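Shared laundry room opens in Zollville

October 26, 2024

Residents of Zollville who have no washing machine at home can now use a shared laundry room on Mandagi Street. It was opened this week by the neighborhood group Keseo.

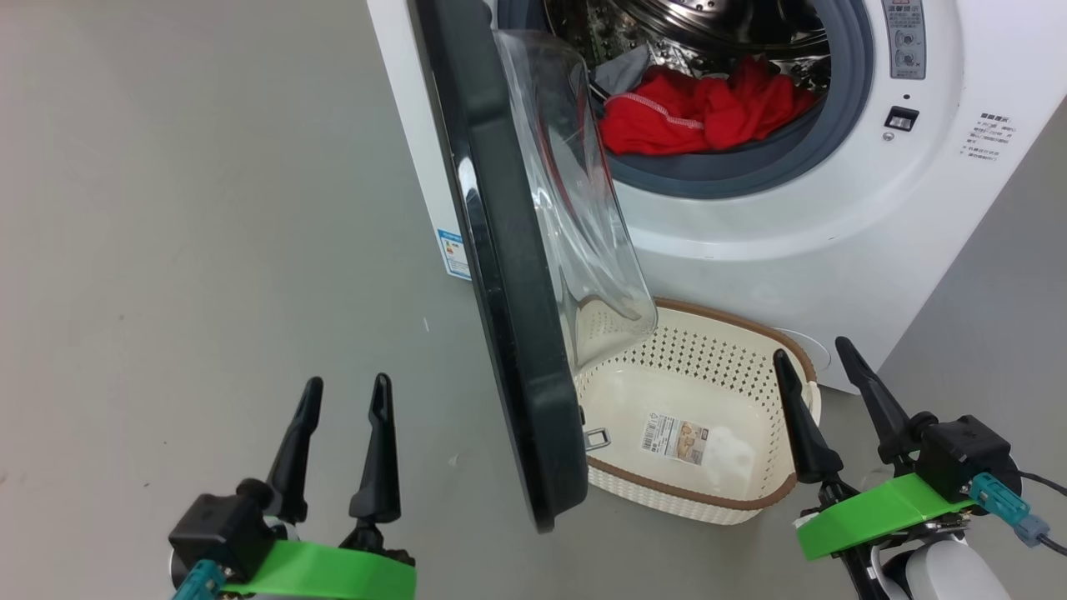
The group began to collect money in May, after the last coin laundry in town closed. A front-loading washer, with the round door that opens to the side, was chosen for the room. Keseo received over 2000 dollars from local families and shops.

"Many people carried their clothes by bus to another town," said Wulan Harahap of Keseo. "For old people this was very hard."

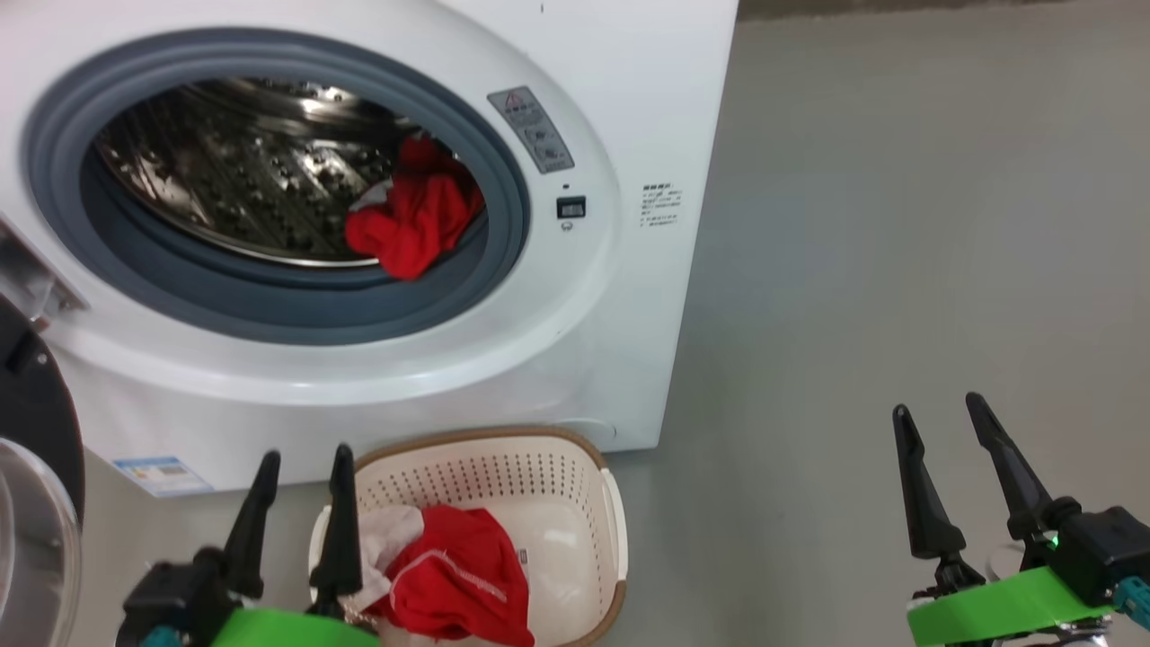
How much does a wash cost?
One wash costs 2 dollars, and soap is not included. Families with a Keseo card get 10 washes for the price of eight.

Barbara Ostrowski, who lives on the same street, said she is happy with the price but would like longer hours in the evening. Keseo will discuss the hours with the owner of the building, Sugeng Wattimena, before winter.

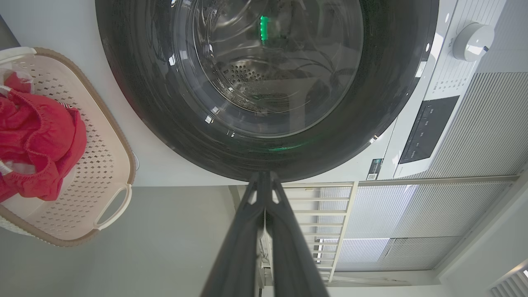
When can people come?
The room is open each day from 10 in the morning until seven in the evening. Children under 12 must come with an adult. Places can be reserved by phone or at the Keseo office.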